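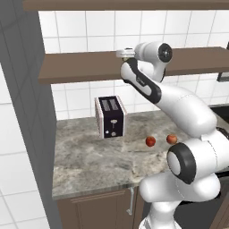
Inside the Test Kitchen at Grasgate
Posted 06/12/2018 by Freya Parsons

The test group at Yeoman's Grasgate office has spent its first full season working mostly on a computer kitchen. Until last November nearly every trial of the Hurano arm was run by a person standing next to it, with a bin of groceries on one side and a clipboard on the other. Most trials now run in Simlow, our simulator, and the people who used to stand by the arm spend their shifts setting up, watching and marking runs.

This page is for the rest of the company. Many of you have asked what the group does all day now that the room downstairs is so quiet. There are four pictures and some notes on how the jobs have changed.

The kitchen

The layout was picked to be ordinary. It has white square tile, a marbled counter, wood shelves over it and a two-slot toaster toward the back. Kieran Pickering built it in the spring and has changed it very little since, because every change means the older runs can't be compared with the newer ones. The food moves from run to run. The toaster is there to be worked around.

Resetting used to be most of the job. In the real room somebody had to put each item back on its tape mark, check it, step behind the line and call clear before the arm could move. A good shift was 2 operators and as many runs as their backs would stand. The reset is now a key press. Jordan Wragg says the thing he noticed first was that his knees stopped hurting, and the thing he noticed second was that he had nobody to talk to.

That second part has been harder to fix. On the floor, people worked in pairs because the safety rules said so. At the desks there is no rule, so for the first few weeks everyone sat with headphones on and went home tired in a different way. We now pair people for the morning block. One drives the review and one writes, and they trade at the break.

Broccoli and an apple on the lower shelf, and the gripper down by a small orange-brown item on the counter:

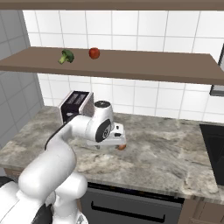
Leopoldo Beltrán would like it written down that the desk work is not easier. On the floor, he says, you knew a run was bad because you heard it, and you could walk over and look at the thing from any side. At the screen he has to decide from what he's given, and he has to do it again a minute later. He doesn't want to go back to carrying crates. He does want the pay grade to say "operator" and not "monitor," because in his view he is still operating.

The grade question is with Human Resources and I don't have an answer to post yet. What I can say is that the training hours are now paid at the full rate, including the ones from the spring, and if yours are missing from your stub you should send me the dates.

What a shift looks like

Runs come up in sets. The reviewer watches each one, marks it good, bad or unsure, and writes a short note for anything that isn't good. Unsure goes to a second person. At first people avoided "unsure" because they thought it would count against them. It doesn't, and the share of second looks went up once Cyril Naylor put that in writing.

The busiest month so far was 3000 runs reviewed. That was too many. Notes got short, then they got copied from one run to the next, and we had to throw part of the set out and do it over. The ceiling is now 1000 a month for each reviewer — Cyril set it, and he has held to it even when the software side wanted more.

Breaks are 15 minutes off the screen every two hours. They are not optional and they are not for catching up on notes.

In the next picture the food on the counter is close to the gripper: a small round red fruit beside it and something green under the fingers. The lower shelf has been left clear.
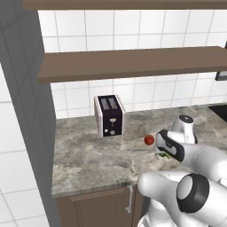

Small items are where reviewers disagree the most. With a large item you can nearly always say whether the hand has hold of it. With a small one the fingers hide it, and two careful people will look at the same moment and write different things. We had a long argument about this in the spring and ended with a plain rule: if you can't see the hold, you don't mark the hold. You wait for the lift, and if there's no lift you mark unsure.

The rule came from the floor crew, by the way. The software group had been planning to settle it with a score. Jordan and Leopoldo sat down with them for an afternoon and went through a stack of old clipboard sheets, and the wording we use is nearly word for word what was on the sheets.

Those sheets are worth keeping. There are 1473 of them in the file cabinet outside my office. Kieran is typing in the comments when he has time. Please don't move the cabinet.

Who still works downstairs

The real arm has not gone away. A run that does well in Simlow still has to be tried on the actual machine, with an actual person on the stop button, and that person has to be certified. Certification lapses if you don't use it, and a few people came close to losing theirs without knowing. From now on everyone in the group gets at least one floor shift every two weeks. Put your preference on the sheet by the stairs.

The floor shifts have turned out to be popular. I had expected the opposite.

Last one. Two apples are out on the counter in front of the toaster, and the hand is up near the shelf with nothing in it.
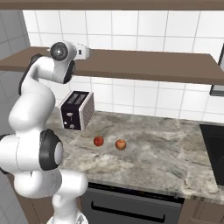

Three things are still open. The desks by the window get glare in the afternoon and the blinds are on order. The night block is staffed by one person, and several of you have said one is not enough even when no machine is moving. I agree, and it is in the budget request. And there is no proper way yet for a reviewer to ask the software side why a run did what it did, other than walking over and asking. People do walk over, and they mostly get an answer, but the night block can't.

If you used to work the floor and want to try a review shift, or the reverse, talk to Cyril. Training is two days. Bring your glasses if you wear them.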